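Foro Historia Militar > Siglo XX > Unidades y formaciones

Tema: Compañías auxiliares de Prustano, ¿combatieron o no?

aisyah_m
buenas, estoy con el libro de Marlina Rondonuwu (el de 1997, no la reedición) y dice que las auxiliares de Prustano entraron en línea en octubre. 277 mujeres, con fusil. Pero en el apéndice las pone como servicio de transmisiones?? alguien lo tiene claro

trinchera_sur
Transmisiones y cocina. Lo del fusil viene de una foto de revista, posada. Yo no le daría mas vueltas.

Fenasard
No estoy nada de acuerdo. El parte del sector Plimcombe habla de relevo nocturno "con personal auxiliar armado". Relevo, o sea en la trinchera. Posada será la foto, el parte no.

trinchera_sur
armado no es combatiente. También los conductores llevaban carabina

Fenasard
y los conductores hacían relevos de noche en primera línea? venga

hartono_k
Tengo escaneada la lista de haberes. Salen dos grupos: uno cobra como tropa de servicios y otro de 40 con plus de línea. Creo que Rondonuwu mezcla los dos y de ahí el lío. El apéndice es solo del primero

aisyah_m
eso cuadraría!! en la pag 100 habla de "la sección" en singular y luego ya siempre de "la compañía". Puedes subir la lista?

hartono_k
Esta noche, a partir de las 22:00. Está fatal de leer, la segunda hoja tiene una mancha encima de los apellidos. Firmo el resto con mi nombre de siempre en el hilo de documentos.

trinchera_sur
Vale, con plus de línea ya es otra cosa. Pero 40 no son 277, y el libro vende lo de 277. Me sigue pareciendo inflado

Fenasard
inflado sí. inventado no, que es lo que decías tu arriba

trinchera_sur
yo no he dicho inventado, he dicho posada. La foto.

aisyah_m
gracias a todos, espero la lista entonces. Firmado: Aisyah Majimbun, con el libro lleno de pósits
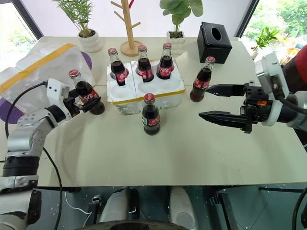 ¿Qué diferencia había entre los dos grupos de la lista de haberes?

Uno cobraba como tropa de servicios y el otro, de 40 mujeres, tenía plus de línea.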